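Hirnolwood Plant Teaches Robot by Remote Control

4 June 2018

Hondska has begun teaching a robot to handle packing work at its Hirnolwood site by having workers steer it from a control station. The parts supplier said the first sessions were held in May.

An operator moves two hand controls and the robot copies the motion. Each run is recorded, along with the view from small cameras at the wrists. Runs in which the operator fumbles are marked and kept apart from the rest.
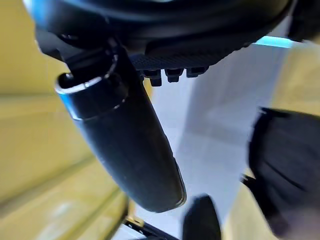
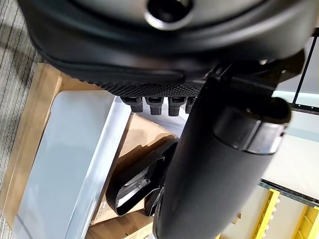
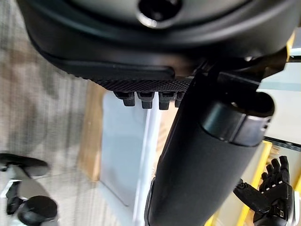
Wrist camera views from the Hirnolwood site. The second shows an open cardboard box with a white panel in it.

The company has logged 644 runs so far and wants 1000 before it lets the robot try the job alone. Software from Drovbridge will be trained on the recordings. An earlier attempt used 500 runs and was dropped after the robot kept missing the edge of the box.

Operators work in shifts of 40 minutes, as steering the arms is tiring. Four packers have been trained on the controls, and two more will start this month.

Hondska said no packing jobs will be cut during the trial. If the results are good, the same method will be used at its Polák warehouse, where the boxes are larger and the shelves are set closer together.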